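Home | Notebooks | Kaimal Cell | Archive

Notebook entry, January, 2:15 p.m.
Kaimal manipulation cell, Brastasthorpe

Task: bagged bottle, demonstrated by hand with the Jurden gripper tools. Recorded demonstrations now stand at 164 of a planned 1000. Of these, 51 were set aside at review for incomplete tracking. Operators are asked to approach the bag slowly and to hold each grasp before lifting.
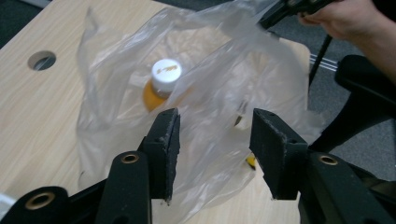

Finger pads are to be inspected before the next session and the result entered in the Trutden log. Clear film remains the principal difficulty for depth estimation. Training is deferred until nearly 615 accepted demonstrations are available.

2 comments | 0 shares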